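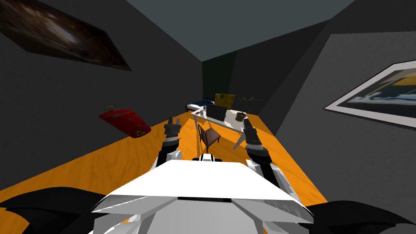

그림 1. 침대와 책상이 있는 가상 실내, 로봇 시점

직무와 자동화 제6강 강의자료
주제: 객실 정비 업무의 자동화와 현장 인력의 역할 변화
배포일: 2021-12-13

1. 사례 개요
본 강에서는 숙박시설 운영사 Plevmont의 객실 정비 부서를 다룬다. 이 부서는 양팔 로봇 Flisik의 도입을 검토하면서 실제 객실에 배치하기에 앞서 시뮬레이션 환경에서 동작을 시험하였다. 시험 대상은 투숙객이 남긴 소형 물품을 집어 지정된 위치로 옮기는 작업이다. 침구 교체와 욕실 청소는 시험 범위에 포함되지 않았으며, 종전과 같이 정비원이 담당한다.

시험에는 정비원 21명이 참여하였다. 참여자는 로봇 시점의 화면을 보며 집기 순서를 정하고, 동작이 부적절하다고 판단되면 중단을 지시하였다. 기술 인력이 작성한 초기 절차서에는 이 중단 지시의 권한이 누구에게 있는지 명시되어 있지 않았다.

2. 직무 내용의 변화
물품을 직접 옮기는 작업의 일부는 감독과 판정으로 대체된다. 사과 한 알을 치울 것인지 그대로 둘 것인지는 파지 기술의 문제이기에 앞서 업무 규정과 서비스 관행의 문제이다. 숙련 정비원은 이러한 판단을 문서 없이 수행해 왔으며, 자동화 과정에서는 그 기준을 말과 글로 옮기는 일이 새로운 업무로 추가된다.
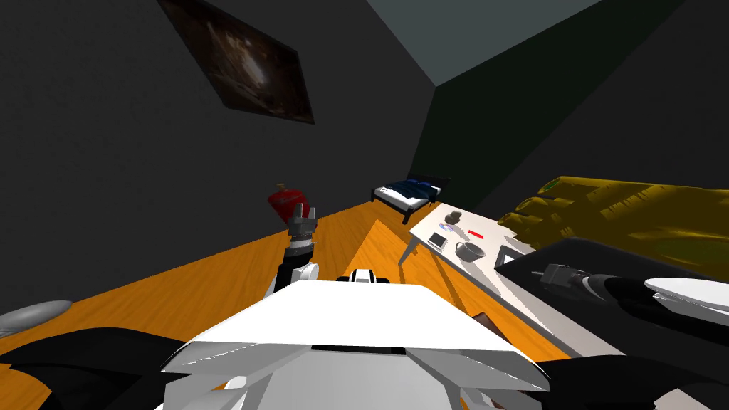 Marleny Apaza는 이에 대하여, 기준을 정리하는 데 들인 시간이 근무표에는 전혀 나타나지 않았고 담당 객실 수도 그대로였다고 지적하였다. 로봇을 가르치는 일이 업무라면 업무 시간으로 인정되어야 한다는 것이 그의 의견이다.

이 지적은 자동화 연구에서 말하는 '보이지 않는 노동'의 문제와 연결된다. 도입 효과를 산정할 때 절감된 작업 시간만 집계하고 준비, 감독, 오류 처리에 든 시간을 제외하면 결과가 실제와 달라진다. Plevmont의 시험 기간에 기록된 동작은 1315건이며, 이 가운데 277건에서 사람이 개입하였다.

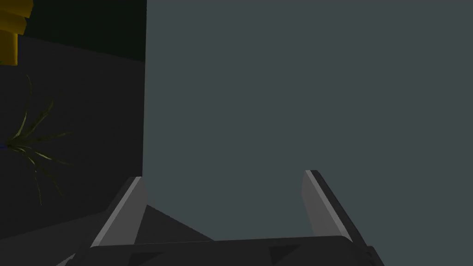
개입의 사유도 구분하여 검토할 필요가 있다. 파지 위치의 오류와 같이 기술적 보완이 가능한 경우가 있는 반면, 물품의 소유나 폐기 여부를 판단하기 어려워 중단한 경우도 있다. 후자는 성능이 향상되더라도 담당자의 책임으로 남는다. 따라서 두 유형을 하나의 오류율로 합산하는 방식은 직무 설계의 근거로 적절하지 않다.

3. 교육과 책임
부서는 1월부터 정비원을 대상으로 약 40시간의 교육을 실시할 계획이다. 교육 과정은 화면 판독, 중단 절차, 기록 작성으로 구성되며 교육 시간은 유급으로 처리한다. 다만 교육 이수자의 직급과 임금을 조정할 것인지는 아직 결정되지 않았다. 물품 파손 시의 책임 소재 역시 별도 규정으로 정하도록 되어 있다.

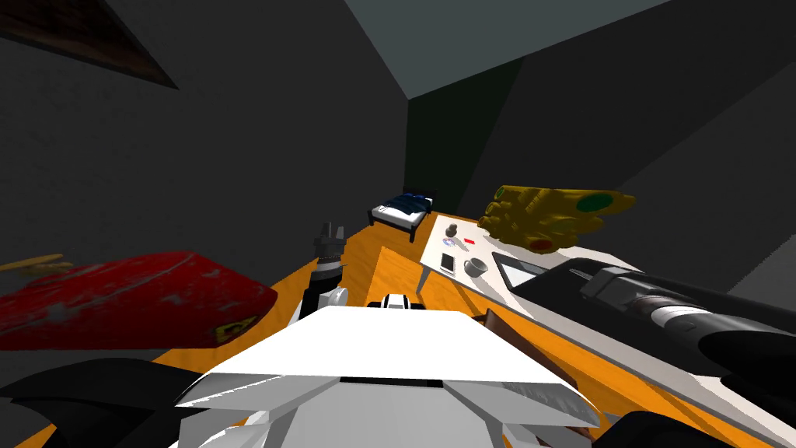

그림 4. 머그잔, 휴대전화, 태블릿 등이 놓인 흰색 패널과 로봇의 양팔(시뮬레이션 화면)

4. 토론 과제
가. 그림 4의 물품을 정비원이 처리한다고 가정하고, 옮겨도 되는 것과 확인이 필요한 것을 나누어 그 기준을 서술하시오.
나. 중단 지시의 권한을 정비원에게 부여할 때 함께 정해야 할 사항을 제시하시오.
다. Apaza의 의견을 반영하여 감독 업무의 시간 인정 방안을 한 쪽 이내로 작성하시오.

과제는 다음 강의 시작 전까지 담당 교원 Zainab Haruna에게 제출한다.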